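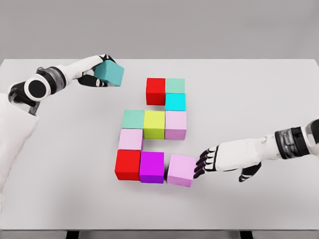

## Two-arm block layouts: stopping the row-end shove

Workshop notes, Thongchai Thongsuk, 8/18/18

Fault seen on the Udum cell: when the right hand seats the last cube of a row, its fingertips keep pushing after contact. The cube twists, a gap opens at one corner, and on a bad cycle the whole bottom row walks left. The same fault shows up in the Pusteo simulator, so tune it there first.

1. Lower the contact force limit before touching the speed. Ours was set to 100 percent of the default. At 40 percent the shove went away.
2. Check the fingertip offset. A hand that was swapped without re-zeroing will push deep every time.
3. Press on the middle of the face. Low or off-center contact turns the cube.
4. Hold the second arm still, with its cube up and clear of the layout, until the first arm reports release. The Larer controller does not enforce this by default – set the interlock yourself.
5. Give the open gaps in a stepped pattern their own keep-out zones. A cube with no neighbor on one side slides easily.
6. After a fault, drop to jog speed (50 mm/s here) and back the fingers straight out. Don't lift first.

**Safety:** on a real cell, hit the stop and wait for both arms to show disabled before reaching in to square up a cube. One disabled arm is not enough. A held cube can drop when grip power is cut, so keep your hands out from under it.

Wipe the fingertips every 2000 cycles – sooner if they feel tacky.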